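3.2 Picking the floors

I'll admit I never gave carpet much thought before this study. When Ottavio Sartori and I started asking people in shared offices what bugged them about their rooms, I figured we'd hear about noise and bad chairs. We did, plenty of it, but the floor kept sneaking into the answers too — how tired it looked, how it swallowed paper clips, how you never knew if it was clean or just good at hiding things. So we gave it its own section.

We worked in two buildings, Natthorpe and Fitanach. Natthorpe is the older one, with hard floors in the halls and carpet only where people sit. Fitanach has carpet pretty much everywhere (even in the copy room, which I still think is a mistake). Between them we got 77 usable answers out of the 200 forms we left on desks. I was hoping for more, but August is a slow month and people were away.

We sorted the carpets by how busy the surface looks up close, using the 5 groups from our earlier Rawashdeh survey. Group 1 is one flat color. Group 5 has a bold pattern you'd notice from the doorway. Most of what we ran into sits somewhere in the middle, with small flecks in two or three close shades, and that's the kind I want to spend some time on.

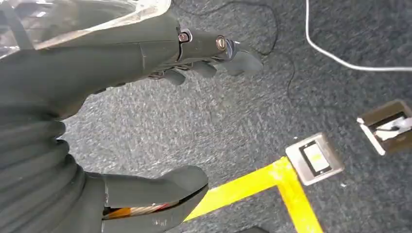

Figure 4. Mottled carpet with fine flecks of dark gray, blue-gray and lighter gray (group 3).

Gray-blue flecked carpet like the one in Figure 4 got the mildest reactions of anything we asked about. People didn't love it and they didn't hate it. One person at Fitanach wrote "it's fine, it's carpet," and I must have read that same thought in a dozen different wordings. When we asked folks to name the color of their own floor without looking down, though, the answers were all over the place — gray, blue, "kind of navy," even green once!

Zaid Chamoun, who coded the written answers with me, thinks the mixed shades are behind this, and I mostly agree with him. I'd be careful about leaning on it too hard. Light differs a lot from desk to desk, and we didn't measure it. We also never asked how long each person had been in their room, and I wish we had. Section 3.3 goes through the color answers one building at a time.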